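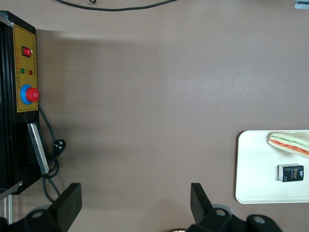

A gripper over the worktop at the Havcombe laboratory, with the tray to the right and the control box to the left.

Barbridge releases new planning software for tabletop robots

The Barbridge Institute has released a new version of Maeng, its planning software for robot arms that work at table height. The release was announced on Friday and is available to partner laboratories without charge.

Maeng decides the order in which an arm should pick up and put down objects, and checks each movement before it is sent to the motors. Earlier versions worked out a full plan at the start of a task and had to begin again if an object was moved. The new version keeps the parts of the plan that are still sound and replaces the rest.

The software was tested at the institute's Havcombe laboratory on 203 tasks, most of them involving trays, small boxes and toy food. Each task was repeated under 20 different starting layouts. According to the project team, the time spent on planning fell by almost half compared with the previous version.

"Cables were the hardest part," said In-ho Ryu, who leads the planning group. "The old software treated a cable as a solid block and would take the arm a long way round it. We now give the planner a better outline of the space a cable takes up, and the paths are shorter."

The release also includes a viewer in which staff can step through a plan and see why a movement was refused. Ju-won Min, who wrote the viewer, said that it had been requested by several partner sites and would replace the present text logs in October.

The Emarholm laboratory will be the first outside site to install the software. Its staff will report faults directly to the Havcombe team during the first two months of use.

Laboratories wishing to take part should write to the Barbridge partnerships office.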